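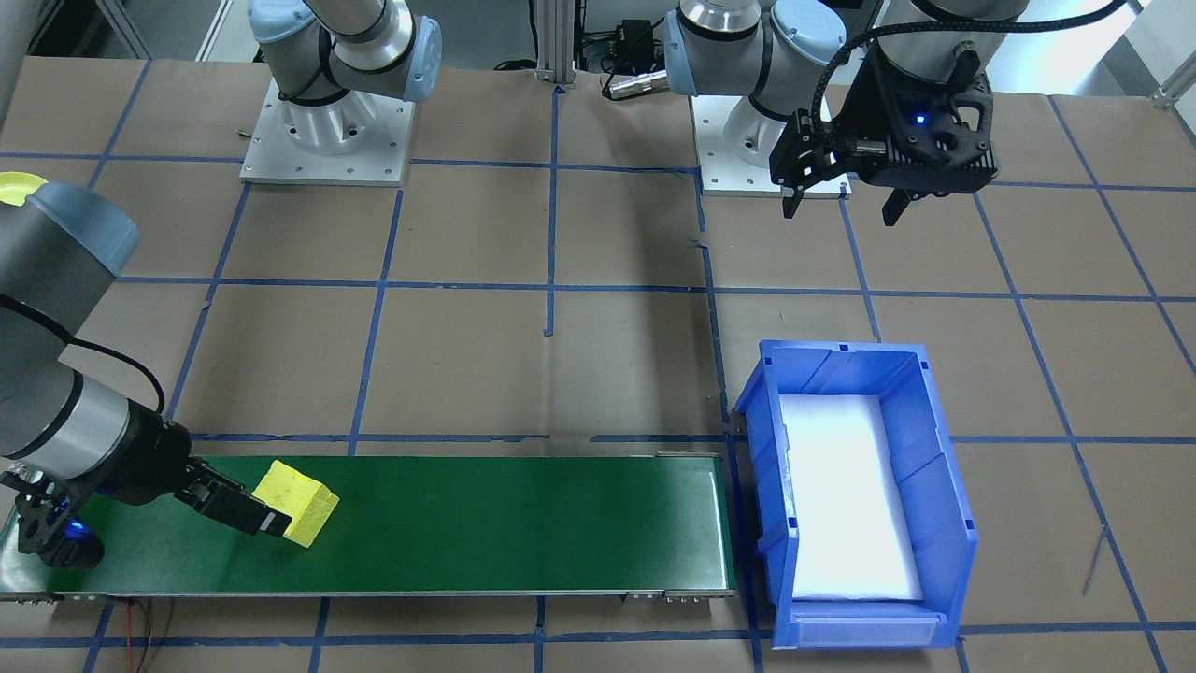 BROROLHAM STUDENTS TO SHOW OFF SORTING ROBOTS, SPONGES INCLUDED

By Glenys Crabtree, Brorolham Technical College
July

Students in the Brorolham Technical College robotics club will open their workshop to the public this month to demonstrate Shezi, a two-armed sorting station that takes objects off a small conveyor belt and puts them in a bin. The club has been working on it for two semesters. Visitors who can already do this by hand are welcome too.

Shezi is the club's entry in the Gunico Student Handling Challenge, in which college teams must move 21 household objects from a belt to a bin without dropping, launching or flattening any of them. The list of objects is released in advance and is less friendly than it sounds. Foam, fabric and anything with an odd slope to it have ended more runs than the heavy items, and the club has given the yellow sponge its own page in the logbook.

"A brick would be easy," said team captain Siyabonga Le Roux, a second-year student in mechanical engineering. "A brick stays the shape it was when you planned the grip. The sponge has opinions."

The six-member team built the work area on brown kraft paper and marked it into squares with blue painter's tape, which lets them put the belt and the bin back in the same spot after someone bumps the table. The rules allow a more expensive solution. The budget did not.

Software for the station, named Ikex after a typing error that made it into the registration form, was written mostly by Rozália Hubáček and Otakar Paulík. It plans the movements of both arms and is supposed to keep them from reaching for the same thing at once. Paulík describes the arms as "polite now," and declined to discuss the spring semester.

Faculty adviser Rostislav Dvořáček said the project has taught students a good deal about control, grip force and the correct labeling of cables, the last of these by the traditional method of not labeling them first.

"They came to me wanting to build something that would change the world," Dvořáček said. "I asked them to pick up a sponge. We are all still busy."

The open workshop starts at 4 p.m. in the engineering building and runs until the team needs the room back for practice. Students will run Shezi through part of the challenge list and answer questions between attempts. Visitors may bring one small, dry object of their own for the arms to try. Eggs were permitted last year and are no longer permitted.

Admission is free and no sign-up is needed. Parking is available behind the library. School groups should contact the college ahead of time so that the club can find more chairs.

The team travels to the Gunico finals at the end of the summer, with both arms, a spare belt and a bag of replacement sponges.

Media contact: Glenys Crabtree, Communications Office | © Brorolham Technical College. All rights reserved. | Back to top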